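Thread on the Althorpe site at Skarkavcombe, as the revised planning statement went up this morning and the summary leaves most of it out. 1/11

The original application was for a display module assembly plant. The revision keeps the plot and the access road but splits the building in two: an assembly hall on the east side and a test and packaging block on the west. 2/11

Floor area for assembly falls by 22 per cent. Test and packaging takes up most of the difference, so the overall footprint barely moves. The drawings are in appendix C. The figures in the main text still refer to the old layout in two places. 3/11

Jobs. The first statement promised 2,607 posts at full operation. The revised one gives the same number, but it now includes contractors and staff moved over from the Grurnimville office. Neither group was in the earlier total. There is no breakdown. 4/11

I asked Althorpe for the breakdown. Delwyn Donnelly, who handles their site communications, replied that headcount by category "will be set out at the reserved matters stage". The council's own conditions ask for it before that. 5/11

Power is the larger change. The grid connection request goes up to 64 MVA, and the new substation sits outside the red line boundary. It will need a separate application. I can't find one on the portal under any of the obvious names. 6/11

Timetable: groundworks in March, subject to the drainage report. The drainage report is listed as "to follow", as it was in the last version. 7/11

On the grant. Payment is in 5 stages, each tied to a milestone. Stage two was "first production line commissioned". It now reads "first production or test line commissioned". A test line is a good deal cheaper to install, and the sum paid at that stage has not changed. 8/11 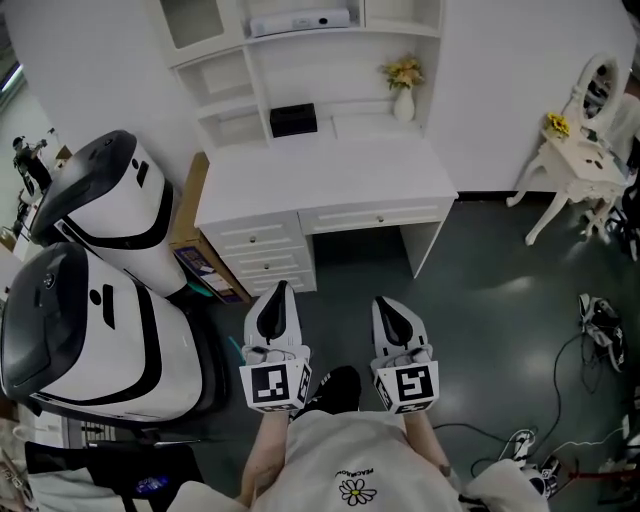

Hajar Bensaid has pointed out that the clawback clause still uses the old wording. So the money could be released under one definition and recovered under another. The grant agreement takes precedence over the planning statement, but only the statement has been published. 9/11

Yurt, the supplier named for the line control software, is described as "appointed" on page one of the procurement note and "preferred" in the table at the back. I have asked which. No reply yet. 10/11

Comments go through the council portal, under the original reference. If you objected to the first version you need to submit again, as earlier comments are not carried over to the revision. I'll add the grid application here if it appears. 11/11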